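Robot Cleaning Good Practice Guide: progress report for Wutisura
17 June 2025

Hi Marjorie, the short version is that we're on schedule and I'm having far too much fun with floors.

The plan is still to write down how a careful person cleans, then turn that into rules a cleaning robot can be checked against. We now have 247 recorded wipes tagged, and Slavica Mladenović has started arguing with me over nearly all of them (in a good way!). Corners get a whole chapter. Our draft rule says one hand stays planted for support while the other does the scrubbing, and dirt along the base of the wall gets logged separately from dirt on the open floor.
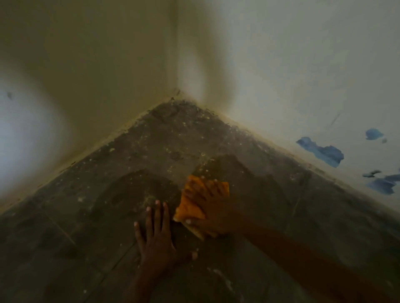

Draft rules so far

Rule 3 is the one I'm happiest with. It says a machine has to report any stain it leaves, even a small one, before it marks a floor as done. Majdi Moussa wanted a size limit and I said no, so for now we've left it open.

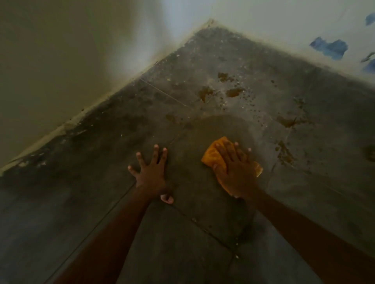 Floor corner with brown stains and a wet patch around the hands.

The wording on spills is slower going. Osten asked us to treat food and plain dirt the same way, but I'd like a separate section for anything with clumps in it, as a wipe can spread those wider than they started.

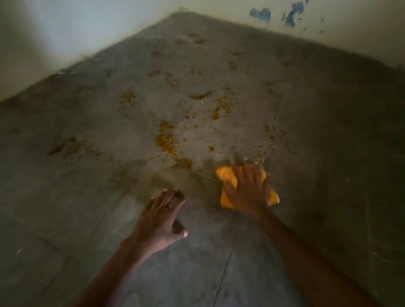 Vivek Kushwaha is drafting that section now, and I'll send it over with the glossary. We've spent 1090 dollars on transcription and I'd like to move 300 from travel to cover the rest, if that's okay with you. The full draft goes to reviewers in August.

Gaurav Agarwal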